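Grout haze on rust-colored wall tile, how do I get it off?

Posted by Sioned Parry, 2 August 2021

Hello everyone, and sorry in advance for the length of this! My husband and I regrouted the dining end of our kitchen in November and I was so pleased with it, but ever since then the tiles have had a cloudy film that comes back as soon as they dry. I have tried plain water, dish soap and a good deal of elbow grease. The tile is a dark burnt brown with specks in it and the grout is a golden orange, so you can imagine how a white film shows up. I'm nervous about anything acid because I don't want to bleach the color out of the lines. Has anyone been through this? 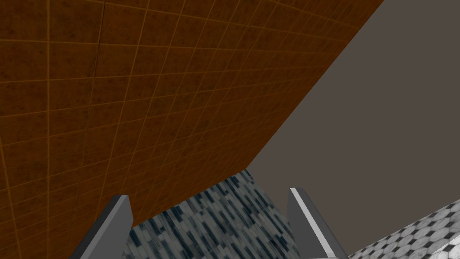

Dark rust tile with the lighter golden-orange grout lines.

Elton

Hi Sioned, welcome! I've been through it twice (you would think I'd have learned the first time). What you have sounds like grout haze that was left too long, and soap makes it worse because it leaves a film of its own. Rinse the wall well with warm water and let it dry overnight. Then try a sulfamic acid haze remover, mixed weaker than the label says, on one tile down low where a chair will hide it. Wet the grout first so it doesn't soak up the cleaner. Work on a small patch, wipe, rinse, and change your water more often than you think you need to, my goodness, it gets filthy. If your tile is natural stone then please skip all of this and ask the shop for something acid free. I did a whole wall over a long weekend with the radio on and it came up beautifully.

A slanted or narrow pattern, like the one on the wall below, takes longer, and you'll want a soft brush for the lines.
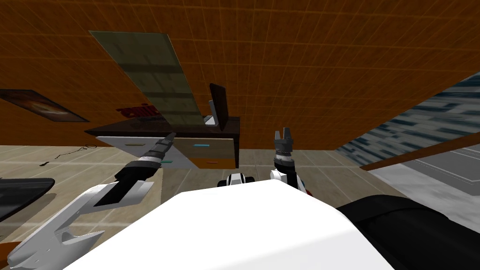

Lloyd from Gevgate

Vinegar. Half and half with water. Works on mine, never had any trouble, cost me 50 cents.

Plaltton

I'd be careful with the vinegar, Lloyd, it can eat at cement grout if you keep going back to it. I'm with Elton on the test patch. I would only add that you should take down any pictures first and pull the furniture well away, and put old towels along the bottom of the wall. It took me up to 40 minutes for each section, and my shoulders knew all about it the next day. Once it's clean, ask about a sealer for the grout. Do let us know how you get on, Sioned!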